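Paper grain

Paper grain, also grain direction or machine direction. The way most of the fibers lie in a sheet of paper or card. Set on the paper machine, where wet pulp runs onto a moving wire and the fibers tend to line up with the travel. Handmade sheets have little or none, as the mold gets shaken both ways.

Grain affects folding, tearing, stiffness and how a sheet swells when damp. Matters to printers, bookbinders, box makers, anyone folding greeting cards. Less to people who just write on it.

Terms

Long grain: fibers run parallel to the longer side. Short grain: parallel to the shorter side. Cross direction means at right angles to the fibers. Some mills underline one dimension on the label, others print an arrow, and a few older ones did niether.

Folding

A fold made with the grain is flatter and cleaner. Against the grain the fibers have to bend or break, so heavy card cracks along the outside of the crease, worse if it's coated or printed dark. Scoring first helps. 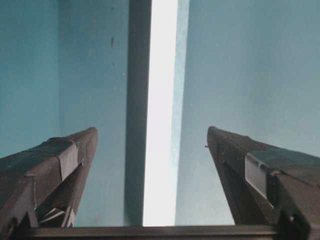

Grain isn't only a paper matter. Rolled metal sheet has a rolling direction and can crack if bent sharply along it, the reverse of paper, more or less. Backed tapes mostly follow whatever the backing is made of. Wrapping any thin stuff over a hard edge puts the outer face under strain, and the pale gray, silvery patch around the left-hand piece, a little below the tip, is a wrap of that sort, tape or maybe a thin metal plate. Paper with a crosswise grain would spring back from an edge like that unless glued.

Testing

Several methods, none needing much equipment.

Bend test. Curve the sheet one way without creasing, then the other. Less resistance = the bend runs with the grain.

Tear test. Tears run fairly straight with the grain, wander off across it.

Damp test. Wet one side of a small square. It curls into a tube, the axis of the tube is the grain.

Strip test. Cut two strips the same size, one each way, hold them together by one end. The one cut across the grain droops more. Swap them over and look again. Ildikó Katona's binding manual uses strips 13 mm wide, but any narow strip will do if it's long enough to sag.

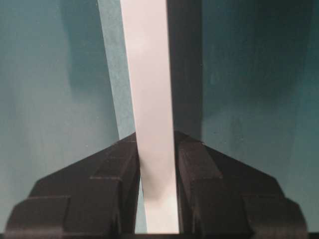 Long white strip, likely paper or thin card, held upright. Wall behind is teal-green.

Bookbinding

Grain should run head to tail, spine to match. Same for boards, endpapers, cover. If not, pages won't drape, and the glue makes the gutter wavy. Boards warp when cover and lining pull in different directions. Gilles Pruvost, a binder in Baden, kept 49 sample boards pasted up wrong on purpose for his students.

Printing

Offset presses are mostly fed long grain so the sheet grows less around the cylinder. Office printers too, usually, fewer jams. Not always possible with odd sizes.

See also: Calendering, Deckle edge, Scoring, Paper weight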